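Kemham Computer Reuse Workshop
Progress report to the Drandurus Fund, to the end of June
Prepared by Sơn Vi

Work under the grant has moved from sorting donated desktops to refitting them. The slotted aluminum table is in use, and parts for each machine are now laid out in a grey printed tray before they go into the case.
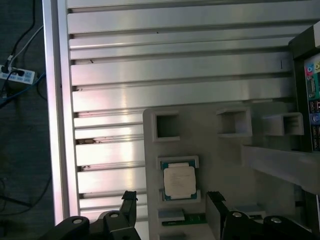
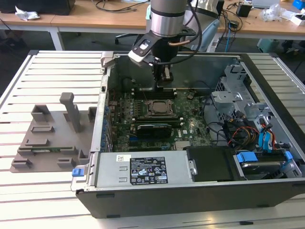 Processor in its pocket in the tray (first picture); open tower lying on its side on the table (second).

Of the 200 desktops promised by Cakanlow, 23 are finished and ready for schools. Two were stripped for parts. Memory and processors are the main jobs — drives are only changed when they fail the check.

Spending to date is $911, mostly on memory and the printed trays. We are under budget on freight and over on thermal paste.

Still to do: the table grooves need a proper vacuum, and the floor cables should be run along the wall. Huỳnh has quoted for the next lot of memory and we expect to order in the coming month.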